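Erer Handling Project
Progress report to Insaurralde, second period
Prepared by Rodel Tiongson, 15/08/2018

Work on the packing task stopped for part of this period after a fault in the left gripper. This report covers the fault, what we have changed, and what it does to the schedule.

The fault

During a run in April the gripper closed on an item, lifted it, and did not stop closing when it reached its force limit. The item was crushed. Shiela Magbanua pressed the stop button and the arm halted as it should. No one was hurt and the arm was not damaged. We logged the event the same day and sent a copy to Angeliki Politis at Urotham.

Ksawery Kubiak went through the logs. The force reading from one finger had frozen at its last value, and the controller kept treating it as good. The reading had been stuck for 90 milliseconds before contact. We were able to repeat the fault by flexing the sensor cable at the wrist, so we put it down to a worn connector. The software should have caught it either way.

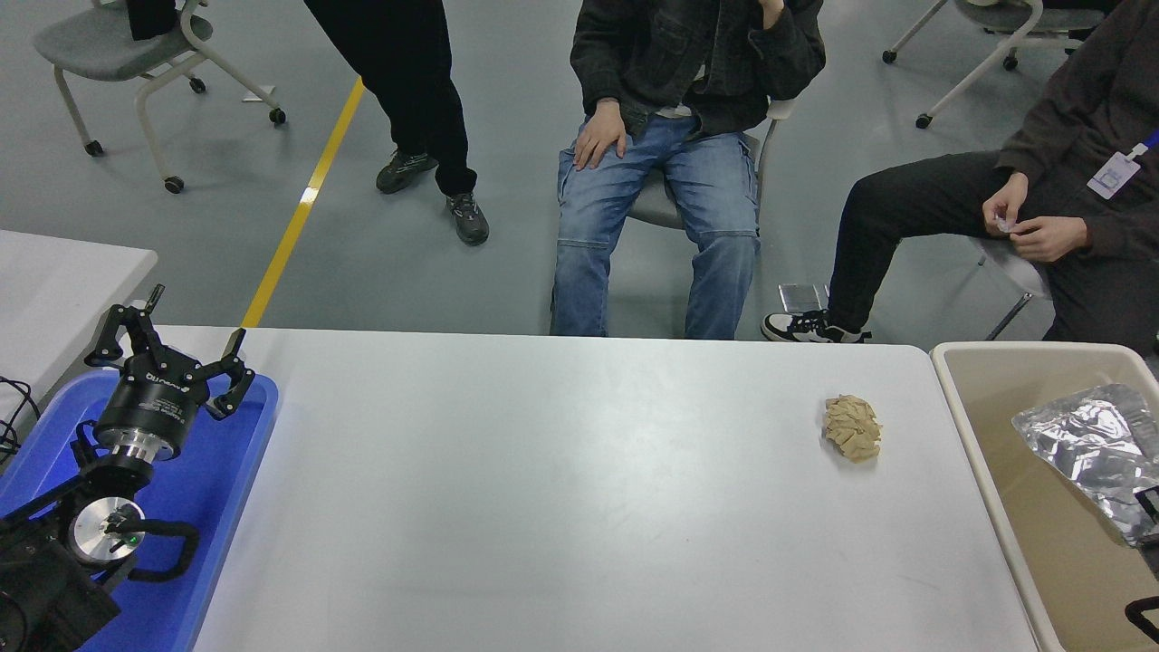 Food handling work at the white table, with the left gripper open and a foil bag in the bin.

Changes made

The connector has been replaced and the cable now has more slack at the wrist. The controller checks the age of every force reading and opens the fingers if one is stale. Closing speed has been cut until the new check is proven. Shiela Catacutan rewrote the start-up checklist to include a cable flex test, and it is now done before each session.

Testing since the repair

We have completed 200 grasps with the new software and the fault has not come back. Two stops were triggered by the stale reading check. Both were false alarms caused by network delay, and the time limit still needs tuning.

Schedule and costs

The target of 3000 grasps will not be met this period. We ask to move it to the end of the next one. Spare connectors are on order from Broltton and are covered by the existing parts budget. No extra funds are requested.

Still open: the right gripper uses the same connector and has not been inspected. Ksawery will do this before the speed limit is raised.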